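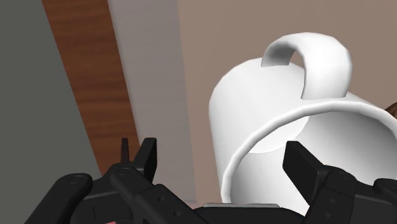 **Tea stains that won't shift from white mugs**

Posted by Saeed Shahbazi, Brillosthorpe

We moved to Brillosthorpe in September and since then every mug in the house has gone brown inside. We drink the same tea as before and wash up the same way, by hand, with ordinary washing-up liquid. At the old place I never had to think about it. Now there is a ring near the top after a day or two and a film on the tea itself if it stands.

I have tried a scouring pad, which took some of it off but left the inside feeling rough. Is there something better, and is it the water? The kettle has gone chalky as well. I don't want to use bleach on anything we drink from.

---

**Tanoli**

It's the water. Brillosthorpe is hard all over, and the chalk in it joins up with the tannins in the tea and sticks to the sides. The film on top is the same stuff.

For the mugs, use bicarbonate of soda:

- Put a heaped teaspoon in the mug with just enough water to make a paste.
- Rub it round with a damp cloth, mostly at the ring.
- Leave it for 16 minutes if it's bad, then rub again and rinse well.

Stop using the scouring pad. It scratches the glaze and the next lot of tea gets into the scratches. I ruined 2 good mugs that way and they now stain within a day whatever I do.

Do the kettle separately. Half fill it with equal parts white vinegar and water, bring it to the boil, switch it off and leave it an hour. Then boil it with plain water and tip that away, twice if it still smells. Check the booklet first — some makers say not to use vinegar.

---

**Honder**

denture tablets. one per mug, hot water, leave overnight. cheap ones are fine

---

**Zurkasus**

Agree with Tanoli about the hard water, though I use citric acid in the kettle as it doesn't smell. A filter jug helps too. Ours cut the film down a lot, but you do have to keep changing the cartridge and they aren't cheap.

Milk in first made no difference here. A slice of lemon does, if you can stand it in your tea — I can't. Rinsing the mug as soon as you finish is the main thing. Mine sit on the desk until Tuesday and I only have myself to blame.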